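Automation at the Radis workshop, Lulledville

The Radis workshop in Lulledville tests and refits small electronics and network equipment. It is run by the firm Timmermans and employs 35 people. Robot arms were introduced there in June, beginning with bench work that had been done by hand.

Most stations are built on ordinary tables, with the grippers working at the table edge and over the floor beside it. 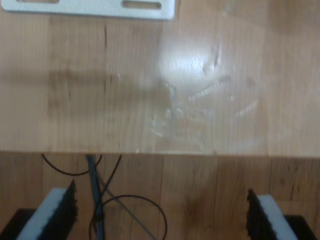
Open gripper fingers near a table edge, with cables hanging below.

Handling and testing

Circuit boards are the second main area of work. Staff set up the board and the arm, then watch the results on screens. The job calls for less lifting and more checking than before – some workers have welcomed this, while others say the day has become more monotonous. 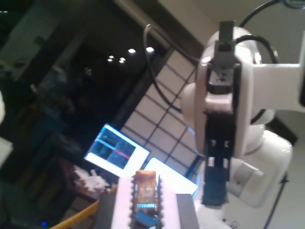
A white robotic arm with its gripper pointing down, close to a small circuit board.

The planning software, Grillia, assigns tasks to 4 stations. In its first period of use it logged 3,297 completed tasks, with around 450 handed back to a person. Cables were the usual cause, as they shift when touched and rarely lie the same way twice.

Network and server equipment
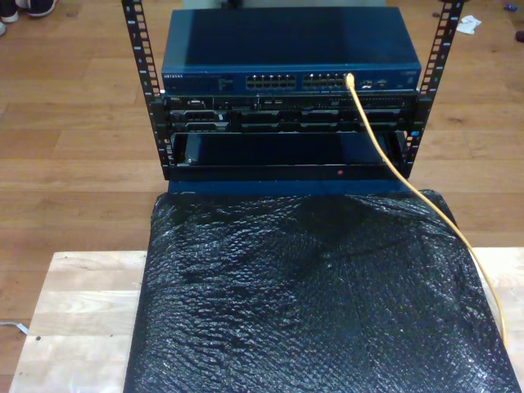 Rack equipment is still divided between people and machines. Technicians decide which ports are to be used and sign off on the finished work. Lena Żak, who heads training at the workshop, moved former bench workers into these roles after a short course. Pay grades were revised at the same time – the new grades cover setup, fault finding and supervision of an arm. Night shifts have not been automated.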